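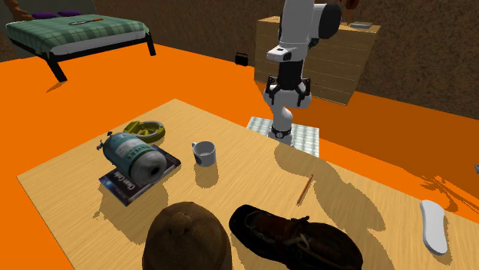
**Gala dinner ticketing - Clernley Hall, October 2025**

**Reported:** Booking page shows the annual dinner as sold out. Seats sold: 1,973. Licensed capacity: 2,000.

**Checked:** Box office export matches the Rikora count. No duplicate orders.

**Cause:** 25 seats left on an expired sponsor hold from May. 2 more stuck in abandoned baskets.

**Action:** Hold released by Da-eun Seok, baskets cleared - page now lists 27 seats. Table 52 still prints without its host's name on the seating plan. Passed to Sekach.

**Status:** open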